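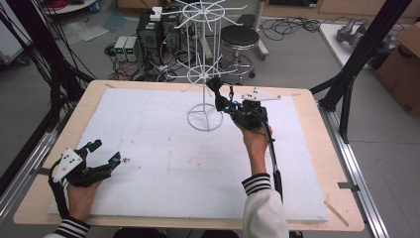 Work and Automation, Unit 6
Handout: Who does what after the robot arrives
Updated 2024-09-25

Read this before the discussion section. The case is Trovness, a distribution company that packs and ships store fixtures: hooks, shelf dividers, sign holders and wire spinning racks. The system it bought is called Allia and was installed by an outside firm, Unero. The reading packet has the full interviews. This handout covers the parts we will use in class.

1. The job before

The fixture line had one main task, called prep. A worker took a rack from a bin, stood it on its base, checked that the arms were straight and turned it to see if it wobbled. If an arm was bent the worker either fixed it by hand or set the rack aside. Good racks went to packing.

New hires could do the basic steps after one shift. Judging a bend took longer. Workers in the interviews describe it as something you feel in the wire before you see it. The written work instruction for prep was one page and said "inspect arms." Keep that phrase in mind, because most of the trouble in this case comes from it.

2. What was automated first

Lifting cartons and closing them. This went in during April and was mostly finished before prep was touched. Carton closing was the station people liked least, and there was little argument over it. Two effects were noted later:

The closing station had been where people with sore wrists or backs were moved for a few weeks. With the station gone, there was no light-duty spot on the line.

The pace of the line was now set by the machine at the end of it. Before, a slow hour in prep meant a slow hour in packing and that was that. Now it showed up on a screen as waiting time and had a station number next to it.

3. Prep and the demonstration work

Wire racks are hard for a robot. The arms are thin, they stick out in every direction, and a rack turns on its rod when you push on it. Unero did not try to write out each motion. Workers performed the handling with a gripper in each hand, and recordings of those motions were used to train the system.

The grippers change the task. Fingers can slide along a wire and find the bend. Jaws can only close on it or let go. Workers had to decide where to take hold of an arm, how hard to push, and what the other hand should be doing meanwhile. Several said they had never thought about the left hand at all.

Sessions were capped at 200 demonstrations per person per week. The first training set used 501 of them after bad takes were removed. Who decided a take was bad? At first it was Unero staff. Later it was the prep workers, who threw out more than Unero had and for different reasons. Unero rejected takes where the recording dropped out. The workers rejected takes where the rack would have come back from the customer.

4. How demonstration work was paid

It was paid at the normal prep rate. The company's position was that it was the same task done with a different tool. The workers' position was that teaching had always carried a trainer's premium at Trovness, and this was teaching. The matter was settled with a flat payment for each session, below the trainer's premium. The settlement did not say anything about later use of the recordings.

5. The job after

Allia now handles standard racks on one shift. Nearly 3,000 racks had gone through it at the time of the second interviews. Prep workers on that shift do three things: load bins, clear jams, and take the racks the system rejects.

The third item is the one to look at. Every rack a worker now touches is a problem rack. The easy ones, which used to give people a short rest between hard ones, are gone from the day. The count per worker is lower and people report being more tired. The output target was lowered once and workers say it is still too high.

New hires are a separate issue. They used to learn what a good rack feels like by handling a lot of good racks. The supervisor has asked for one manual shift a week for training. It has not been approved.

6. Terms

Residual work: tasks left to people because the machine can't do them or it costs too much to have it do them.

Tacit knowledge: knowing how to do something without having it written down. "Inspect arms" stood in for a lot of it.

Deskilling: loss of skill in a job, or of the chance to build it. Do not use this to mean job loss.

7. For discussion section

Bring half a page on one of these.

Did prep become more skilled or less skilled? Answer separately for an experienced worker and for a new hire.

Steinarsdóttir (packet, second reading) argues that demonstration should be treated as its own occupation. Would that have helped the people at Trovness, or moved the work away from them?

Rewrite the prep work instruction so that "inspect arms" is not in it. Then note what you still could not put into words.

Papers are due at the start of section. Late ones lose a grade step.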